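Stola Workshop Notes
Home | Notebook | Rooms | Stock | Search

12/19/22
Posted by: shop desk

Reading corner, second pass. The curved shelf unit stays against the curved wall. Tried it 2 ft further along last week and it blocked the way to the back room, so it went back.

Compartments wiped out, all of them. One red panel needs a look at the corner – needs glue before March. Wultano quoted 18 days for a replacement, too long, will glue.

Top of the shelf still to clear: tissues, orange plastic bag, flat white packet. Vase with the pink flowers can stay at the left end. Small white cup in the lower compartment goes back to the kitchen.
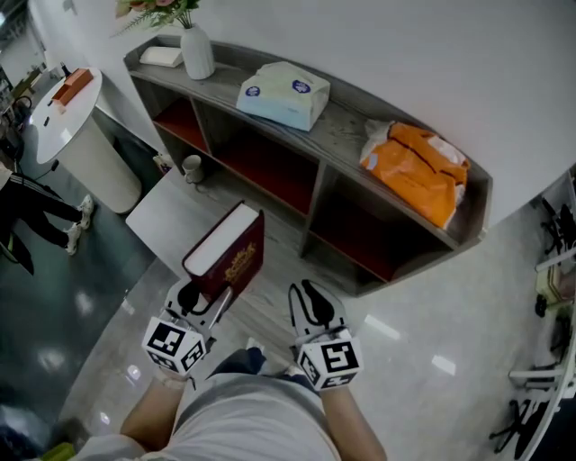 Books next. Thick hardcovers go in the lower row, upright, the Mohmand set together. Thin ones up top until the bookends come. Low white table needs felt pads on two legs – order with the Fevuvov list.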